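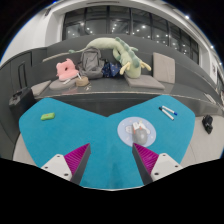 Do soft ribbed fingers hold a computer mouse better than hard ones?

For most of the mice I own, they do, as long as you come in from the sides and don't squeeze too hard. Hard fingers with a rubber face will lift the same mouse, but they are fussier about where they touch it.

2022-11-23
By Thiện Bùi

I have been using a hand-held gripper since August and in that time I have had two sets of fingers for it. The first set came from Prelidano. They are flat, stiff and faced with thin rubber. The second set is the Cedurine one, which is the ribbed, bendy sort that folds in at the tip when you press on the middle. I said in my last post that I would try both on the same things and write it up, so I have.

The plan was simple. I picked a few things that people leave on desks and did 50 pick-ups of the mouse with each set of fingers. I also had a go at a marker pen and a few other small things, but I didn't keep a proper score for those, so take what I say about them as opinion.

The mouse is a harder thing to pick up than it looks. The top is rounded and smooth, the sides lean in on most models, and there isn't much height to get hold of. With the Prelidano fingers I dropped it 32 times out of 50. Nearly all of those were the same fault: one finger met the side slightly higher than the other, the mouse tipped, and it slid out as I lifted. If I lined everything up slowly it was fine, but nobody wants to pick things up that slowly.

With the Cedurine fingers I got 30 clean lifts out of 50 in the first round. That is better, though less of a jump than I'd hoped for. Then I moved the mounting screws back a turn so the fingers could flex more freely near the base, and it got easier again. I haven't redone the full 50 with the new setting.

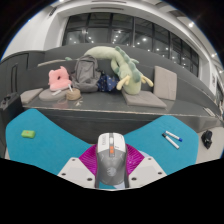 The other thing I changed was how hard I pulled the trigger. My habit with the stiff fingers was to clamp down as far as it would go. With the ribbed ones that is a mistake, as the ribs fold flat and you end up pushing on the mouse with the hard part of the mount. About half a pull is right for me. I put a bit of tape on the trigger guard to remind myself where to stop, and after an hour or so I didn't need it.

Marker pens were the one place where I preferred the stiff set. A pen is thin and the soft tips tend to curl over the top of it. You can still get it, but it comes up at an angle and then you have to fiddle when you put it down.

On the camera side, I have gone back to the wide lens. I tried a Fotico lens with a narrower view for a fortnight and the picture was sharper, but I kept losing sight of the fingertips when I got close to the table. The wide one bends everything at the sides and I can live with that. If you have the Fotico and like it, try moving the camera further back along the handle before you give up on it. I ran out of room on mine.

Cost, for those who asked. The Cedurine pair was 169 with the screws and plates included. The Prelidano pair was cheaper, but I had to buy the rubber facing separately and it has already started to peel on one side. I stuck it back with contact glue and it has held so far.

A few people wrote to ask if any of this carries over to an arm. I have the Pons controller on the shelf and I mean to bolt the Cedurine fingers to it next. My guess is that the soft tips will matter more there, as the arm won't correct its own wrist in the way your hand does without you thinking about it. I need a longer cable first and a different plate, as the holes don't match.

I'll redo the mouse count with the screws in their new position before I take the fingers off. If anyone has a trick for thin pens with ribbed tips, please leave a comment.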